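Week 6 – Sleep, light and the rooms we sleep in

Hi all. These are my notes from Saturday's session (17 March 2018), typed up for the people who had to leave for the Bernbridge train and for anyone whose handwriting looks like mine. I've put back a couple of things I skipped when we ran over.

## Where we'd got to

Last time was all about sleep pressure: the longer you're awake, the sleepier you get, and a nap lets some of that pressure out. Fine. But if that were the whole story you'd get steadily sleepier from breakfast onward, and you don't. Most of us get a dip after lunch and then a second wind in the early evening that makes no sense at all if sleep is only a tank that fills up.

So we need a second process, and that's the body clock.

## The clock

There's a small patch of cells deep in the brain, sitting just above the place where the optic nerves cross. It keeps a rhythm of a little over a day in most people, even with no clues from outside. Left in a dim cave with no watch, most of us would drift later and later. What pulls us back every day is mostly light.

Please get these straight, as they come up on the quiz sheet every year and people mix them up:

- **Sleep pressure** builds with time awake and drops with sleep.
- **The body clock** runs on its own and gets nudged by light.
- The two usually line up at night. When they don't (night shifts, long flights), you can be worn out and wide awake at once.

Somebody asked if the clock can be "broken" by one late night. No! It shifts slowly. One late night mostly costs you sleep, and what moves the clock is the bright light you sat under while you stayed up.

## Light, morning and evening

Same lamp, different hour, opposite effect. Bright light in the evening pushes the clock later, and bright light soon after your usual wake-up time pulls it earlier. I drew the curve on the board and it came out looking like a sad whale, so use the one in the reader instead.

Daylight is far brighter than anything we have indoors. Your eyes adjust so well that an office feels nearly as bright as the street, and it isn't even close. A dull morning outdoors still beats a well-lit kitchen, and I'd like you to test that with the meters. We have 12 of them, so you'll be working in pairs. They're the old Arnberg ones with the stiff dial – turn it gently, and write down which range you were on or your numbers will be useless.

We spent a while on the August trip to Nygård, where I slept terribly for 2 weeks. It hardly got dark, the curtains were a kind of decorative net, and by the third night I was going to bed hours past my normal time and feeling great about it. Then I had to catch a morning ferry. I tell this story too often, I know, but it is the evening half of that curve in real life: late light, later clock, same alarm.

## The bedroom itself

Now the practical part. People love to spend money here, and the cheap things do most of the work. I go in this order:

1. **Dark.** Thick curtains, or a blind that reaches the sides of the window. Cover the little standby lights if they bother you. An eye mask is fine if you can stand one.

2. **Cool.** Your core temperature drops as you fall asleep, and a stuffy room gets in the way of that. Feet are the odd exception: warm feet help you lose heat from the rest of you, so socks in a cool room is perfectly good science.

3. **Quiet, or at least even.** Steady noise is easier to sleep through than noise that starts and stops. A fan will often do more for you than earplugs.

4. **The bed.** I put it fourth on purpose. A mattress that hurts you needs replacing, sure, but the studies on "the best" firmness are small and they disagree with each other. Sheets that fit and get washed matter to comfort more than most ads would like. Think about what's behind the bed too, as a socket by the headboard is where the phone tends to end up. 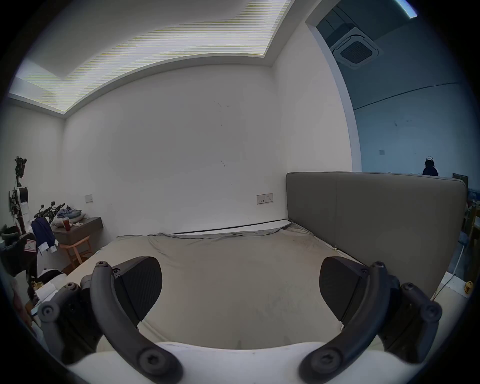
5. **The phone.** I'm less strict than I used to be. The light from a small screen held at arm's length is weak next to a ceiling lamp. The bigger trouble is that it's interesting, and you stay up for it. Charge it across the room and see what happens.

## Sleep diaries

Start tonight, please, and keep going for 14 nights. Fill it in each morning, before coffee if you can, and don't check the clock during the night to get "better" numbers. Guesses are what we want. Put down:

- when you turned the light off
- how long you think it took to fall asleep
- any wake-ups you remember
- when you woke for good, and when you got up (not the same thing!)
- naps, coffee, alcohol

Sleep efficiency is time asleep divided by time in bed, times a hundred. Work it out at the end and resist doing it nightly. People who score themselves every day start to worry about the score, and worry is a lousy bedtime habit.

## Reading for next time

The Ninthorpe shift-work chapter, all of it except the long appendix. Look hard at the table comparing rotating and fixed nights and decide whether you'd trust it. I have doubts about how they picked the workers in the second group, and I'd like to hear yours before I tell you mine.

Room 911 again. Bring the meters back with the covers on.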